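Category: Home & Habits

The Second Life of Worn Things

When I moved to Draditz, I owned two suitcases and one soup pot. Everything else I bought used, and I still do. In the beginning the reason was money. Now it is more that I like things which already have some years on them.

The repair shop Yeon opens at four in the afternoon, and in September there is a line before that. People bring lamps, chairs, tool boxes, baking pans. Last year the shop took in 2488 objects, and nearly 200 of them could not be saved. The rest went home again with their scratches.

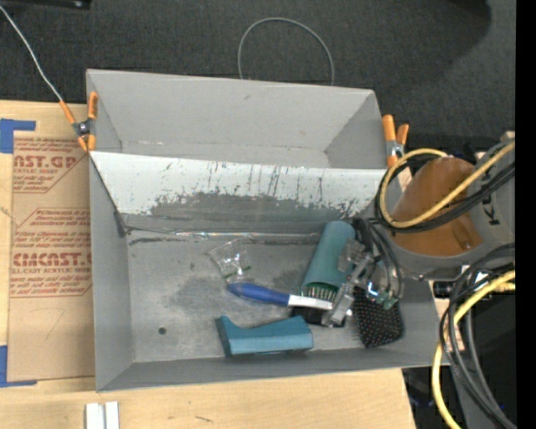
Ha-neul Son finds that we talk too much about repair and too little about leaving things alone. A scratch is no damage, in Son's opinion, and a person who paints over every mark will soon be tired of painting.

I thought about this for a long time. My kitchen table has a burn from an iron, and I paid 52 for it, with the burn. A new one in the same size was 190. My guests put their cups on the burn without asking.

There is a limit, of course. A loose plug must be fixed, and rust near food I do not accept.

Comments (2)

Wolura
My mother kept one frying pan for her whole married life. I have it now.

Fukico
Is the shop open in winter too? I have a chair with three good legs.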